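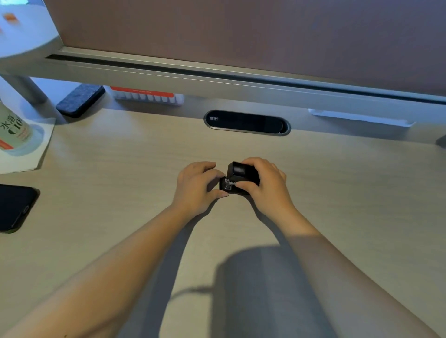
Chapter 16
Iron: Intake, Absorption and Shortage

Bezawit Chala was 24 when she fainted on the stairs of the pharmacy where she worked. She had been tired for months and put it down to evening classes. Her blood count showed small, pale red cells, and her ferritin was far below the lower limit the laboratory printed beside it. She was eating three meals a day and had not lost weight.

Cases like hers are common in general practice. Iron deficiency is the most widespread mineral deficiency in the world, and it is often missed in its early stages because the signs are vague. People report tiredness, headaches, cold hands or trouble concentrating. Some crave ice. Many have no complaint at all until a blood test is done for another purpose.

Most of the iron in the body is in hemoglobin, the protein that carries oxygen in red blood cells. A smaller share is in muscle, and the rest is held in storage, mainly in the liver, spleen and bone marrow. When red cells reach the end of their lives the iron in them is recovered and used again. The body has no active way of getting rid of extra iron, so the balance is controlled almost entirely at the point of absorption, in the first part of the small intestine.

Food contains iron in two forms. Heme iron comes from meat, poultry and fish and is absorbed fairly well. Non-heme iron comes from beans, grains, leafy vegetables and fortified foods - the larger part of most diets - and its absorption depends on what else is eaten. Vitamin C raises it. Tea, coffee and the phytates in whole grains lower it.

Shortage develops in stages. Stores fall first, then the supply to the bone marrow, and only later does hemoglobin drop. A person can therefore be iron deficient without being anemic, a point we return to in Section 16.2 with the Trarnitz survey. In that survey, Ching-wen Yuen and Oanh Lưu tested 896 adults and found low ferritin in 242 of them, many with normal hemoglobin.

Sections 16.3 and 16.4 cover treatment by diet, tablets and infusion, and the problem of too much iron, including hereditary hemochromatosis. Students should review the structure of hemoglobin and the lining of the small intestine before going on.

Key terms
ferritin
transferrin
hepcidin
heme and non-heme iron
microcytic anemia

16.1 How Iron Is Absorbed

Iron enters the cells of the intestinal lining by separate routes, depending on its form. We begin with non-heme iron, which must first be changed from the ferric to the ferrous state.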